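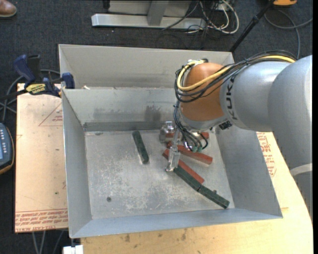
Home Docs Data Issues Contact
3 min read

# Drostari bin demos: read this before you train

Drostari is a set of 400 demonstrations of a KUKA arm taking rectangular bars out of a sheet-metal bin, recorded in May by the Trostora lab. Every one was driven by a person over a remote link. None of it is autonomous, whatever the slides say.

Maintainer: Edit Vida. Last edited 17th June.

## What you get

- joint positions, gripper commands and operator input for each run
- video from a fixed camera
- a plain text log with the operator's notes, where they bothered to write any

Of the 400 runs, 189 are marked clean. "Clean" means the operator pressed the success button and no one objected later. I have gone back over a sample and would not defend all of them.

## What it does not show

The bars are red and green. Color is not a label here, and operators were free to take whichever bar they liked. If your policy ends up with a color preference, it learned our operators' habits and nothing about grasping.

Bars near the back wall are the trouble. The gripper hides them from the camera on the way down, and the operator was standing in the room with a better view. So the person acted on things the model never sees. I have read claims that more data fixes this. We have tried seven training runs with Sikora, our in-house trainer, and I see no sign of it yet.

Hand guiding was dropped early. People pulled on the arm too hard and the force readings were useless – those files are in `old/`, please leave them there.

## Known problems

The operator input lags the joint log, and the offset changes between sessions. Pauses have not been trimmed. Nearly 2000 grasp attempts are tagged, but the tags came from a script called Brella that counts any gripper close as an attempt, including the ones where somebody was just fiddling.

## Comments (3)

**tmk_09:** is the lag fixed per session or does it drift inside one too?

**Edit Vida:** Fixed per session as far as I can tell. I checked the long ones only.

**palletguy:** got decent results on the clean split, front half of the bin. back wall is hopeless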